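Flurkancombe grip-width fault

The Flurkancombe grip-width fault was an error in the recording of jaw positions on hand-held grippers used to collect training material for household robots. It affected demonstrations made at a workshop in Stadport and led to jaw openings being stored with the wrong times attached. Robots trained on the material tended to close too early on small objects. The fault is named after the software package in which it was found, although whether the package alone was to blame is still disputed.

Background

Flurkancombe is a recording program that takes readings from two hand-held grippers and a camera and writes them to a single file. The operator holds a gripper in each hand and does an ordinary chore with them, such as putting a bar of soap into its dish. A robot fitted with similar jaws is later trained on the recordings. The Stadport workshop used the program for tabletop chores, most of them involving bathroom and kitchen items.

Promotional material for the program described the recordings as "ready for the arm." Critics have pointed out that the phrase was never tied to any test. The only check made before a file was accepted was that it opened and contained readings from both hands. A file could pass with every jaw reading in the wrong place.

Discovery

The first sign of trouble came in December, when a robot arm trained on the soap task repeatedly shut its jaws above the bar and then carried nothing to the dish. In other trials it caught the bar by one end and flicked it off the table. The behavior was first put down to slippery soap. A change to a rougher brand made no difference, and the explanation was quietly dropped.

Tsz-kin Kwan, an engineer at the workshop, then compared the stored jaw readings with the camera pictures. In a batch of 1,191 recordings, Kwan marked 204 in which the jaws were listed as closed while the pictures showed them plainly open. The error was not the same size in each file. It was larger in sessions that had run for a long time without a restart, and larger for the left gripper than for the right. 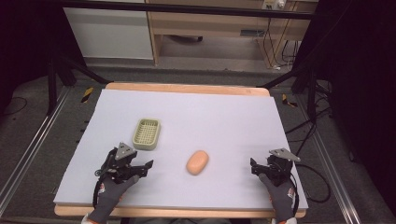 Soap and dish task at the Stadport workshop, with a gripper in each hand.

Cause

Each gripper kept its own clock, and so did the camera. Flurkancombe was supposed to convert all three to Unix time at the start of a session and correct them as the session went on. The first step worked. The second was carried out for the camera and the right gripper, but a setting left over from an earlier one-handed version of the program meant that the left gripper was corrected only once, when it was switched on. Its readings drifted from that point.

This account covers the left hand well enough. It does not explain the smaller errors on the right, which were present in 157 of the marked files. The developers put these down to loose cable connections at the workshop. Kwan's notes record that the cables were replaced and that the errors on the right continued, at a lower rate. No later statement from the developers deals with the point.

Safety concerns

No injuries were linked to the fault. The arm at Stadport was slow, and people were kept out of its reach while it moved. The claim that there was "no safety aspect," made in the notes to the corrected version, has nevertheless been questioned. A robot that closes its jaws at the wrong moment may drop what it carries or pinch something it was not meant to touch, and the program was being offered to groups working on glassware and knives — tasks in which a lost bar of soap is a poor guide to the risk.

A further objection concerned the way results were reported. Success rates for the soap task had been worked out after trials with "operator error" were removed, and the early jaw closings had been placed under that heading. No operator was involved in those trials.

Correction

A corrected version of Flurkancombe adjusts both gripper clocks throughout a session. It also stops recording when the three clocks disagree by more than a set limit. An outside review by the Wickramasinghe laboratory tested the new version on 311 fresh recordings and found no drift on the left side. The review did not test long sessions, in which the original fault had been worst, and its finding has been quoted more widely than its limits.

The developers also released a repair tool for old files. It estimates the correct jaw times by looking for the moment when an object begins to move in the camera pictures. The method has an obvious weakness. If a gripper pushes an object before gripping it, the tool takes the push for the grip and shifts the readings to match. The workshop tried the tool on part of the marked batch and then chose to record the soap task again from the beginning.

Aftermath

Stadport now opens and closes both grippers in full view of the camera at the start and end of every session, so that the two can be compared by eye. The practice costs a few seconds and needs no special software. It had been suggested before the fault was found, and was turned down at the time as unnecessary.

Recordings made with the older version remain in circulation. They carry no warning, and the version number is stored in a part of the file that most training programs ignore.

See also

Clock drift
Robot end effector
Learning from demonstration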